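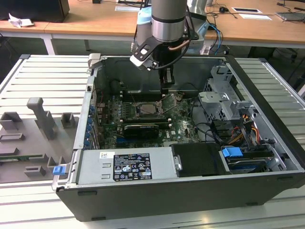

Ataberk Aydoğan 留言
先别急着买新内存,把旧的拔下来重插一遍再说。戴尔这种老塔式机我修过不少,开不了机十次里一大半是接触问题。楼主先把灯的颜色和闪法写清楚,不然大家只能瞎猜。

戴尔旧塔式机,拆开清灰换硅脂之后不亮机,内存怎么插都不对??
发帖人:Jingyi Zeng

急,在线等。

机器是公司淘汰的戴尔,绿色主板那种,独立显卡是半高的小卡。放家里当文件服务器用,装的Kozan备份,一直好好的。九月开始风扇吵得不行,上周末就拆了。

做过的事情按顺序写:
拔电源线,侧板卸掉,机箱放倒
散热器拆下来,旧硅脂擦掉(干成粉了)
CPU拿出来看了一眼,又放回去
内存全部拔了,用橡皮擦擦金手指
重新涂硅脂,装散热器,装内存
黑色的导风罩扣回去

然后开机,风扇转,屏幕没信号。电源键是橙色的灯,闪。闪几下停一下,我数不清楚,有时候觉得是两下有时候是三下。没有滴滴声,这机器好像本来就没有喇叭。

内存是两条,换过位置,单条也试过,都一样。其中一条插的时候感觉特别紧,怕把槽压坏了没敢使劲。会不会是这个?

还有,CPU拿出来那次我是裸手拿的,边上可能碰到了。针脚在主板上,我用手机照着看,好像没有弯的,但是也看不太清,老花眼。

里面的硬盘有数据!!家里照片都在上面,Kozan那边的备份有没有成功我心里没底。现在硬盘还插着,要不要先拔?

预算500以内,超过就不修了,直接买台二手的把硬盘挪过去。

补充:Ataberk 问灯,我又蹲着看了,橙色闪的,三下。应该是三下。

Mahmoud Filali
先说硬盘。拔。数据线和供电线都拔掉,硬盘从架子上取下来放旁边。排查主板用不着它,反复通断电对老盘没好处。要是心里不踏实,先找个USB硬盘盒接到别的电脑上,照片拷出来,再回来折腾这台。顺序别反。

然后主板。不要一次装回去好几样再试,一样一样来:

1. 断电,电源线拔掉,按住开机键十来秒放电。每次动手之前都要做,不要嫌烦。
2. 显卡拔掉。主板后面要是有视频口,而且CPU带核显,就用那个口接显示器。没有核显的话显卡只好留着,但要重插一遍。
3. 内存只留一条,插在说明书标1号的那个槽。戴尔的槽号印在主板上,字很小,拿手电斜着照。别凭感觉插“离CPU最近的”,有的型号不是那一个。
4. 插之前先把槽两头的卡扣掰开,缺口对准,两个拇指按两头,一起往下压,要听到咔哒。卡扣自己弹回来夹住才算到位。

你说的“特别紧没敢使劲”,我十有八九怀疑就是这个。DDR内存插到位是要用点力的,第一次装的人基本都插不到底。机箱放倒平着按,下面垫结实,别让机箱晃。但是!如果缺口没对上,那再用力就真压坏了,所以先对缺口再用力。

5. 通电看灯。还是一样就换另一条,还在1号槽。再不行换槽。每次记在纸上,哪条哪槽什么灯。你现在两条混着试,试完自己都不记得。

灯的含义去查你那个型号的手册,戴尔各代不一样,三下在这台上是内存,在另一台上可能是别的,网上抄来的表不要信。机箱背后有服务标签,拿那串编号上官网查手册。

橡皮擦完有没有把渣子吹干净?橡皮渣掉进槽里我碰到过一次,看着插到底了其实隔着一层。用吹气球吹,或者干净软毛刷,不要拿嘴吹,口水。

Eliécer Benavides
主板烧了,换吧。我那台也是橙灯,换了就好了。二手板Flisuseo上多的是。

Mahmoud Filali 回复 Eliécer Benavides
灯都没查清楚就换板……先别这么建议人家。风扇能转,说明供电起码有一部分是通的,板子好不好现在下不了结论。

Beril Tekin
楼上讲内存讲得很全了,我补CPU这块,楼主自己提到拿出来过,这个不能跳过去。

针脚在主板上的那种插座,歪一根就可能刚好是管内存的那根,症状跟内存没插好一模一样。所以内存试了一圈还不行,就要回头看插座。

看法:散热器拆了,硅脂先擦干净,不然滴进插座更麻烦。压杆松开,金属框抬起来,CPU捏住两边直上直下拿出来,别斜着挑。拿出来放防静电袋上。然后用手机微距,从四个方向各拍一张,放大看。针脚应该是整整齐齐一片反光,哪一块反光方向不对,就是哪一块有问题。老花眼没关系,拍下来在大屏上看,我也是这么看的。

有歪的先别动手拨,拍了发上来。拨断一根就没救了。

放回去的时候对三角标记和两边的小缺口,轻轻放下去自己就平了,不用按。先放下框再压压杆,压杆有阻力是正常的,会嘎吱一下,挺吓人的。

散热器螺丝对角拧,每颗先拧几圈,再轮着拧紧。有人一颗拧死再拧下一颗,压力偏了也会不认内存,听着玄但我见过。硅脂米粒大小够了,涂多了挤出来要擦。

还有个容易忘的:主板上CPU供电那个单独的插头,黄黑线那个,拆散热器的时候手一带就松了。按一下看看。风扇转不代表它插好了。导风罩扣回去之前也看看底下有没有压到线,排查期间先不装罩子也行,短时间开机看灯没事的,但散热器和它的风扇必须在。

钱的话,内存条二手40一条,真坏了也不心疼。要是查到最后是插座针脚,那就别修了,500买台整机挪硬盘划算。

Jingyi Zeng
谢谢各位!!先汇报一半。

硬盘拆下来了,蓝色卡扣一捏就出来,比想像的容易。插到Groko的硬盘盒上能认,照片正在拷,显示还要54分钟。

内存还没敢再插,等拷完。1号槽找到了,我之前单条试的时候根本没插在1号,插的是旁边那个,汗。。。而且槽里真的有橡皮渣,一小粒,灰的。

CPU那个插头按了一下,没松。

显卡那边手册说有核显,到时候先拔掉试。今晚十点以后弄,有结果再来回。

Ataberk Aydoğan
插1号槽的时候侧着看一眼,两头卡扣要一样高,一高一低就是没到底。弄完灯什么样写上来。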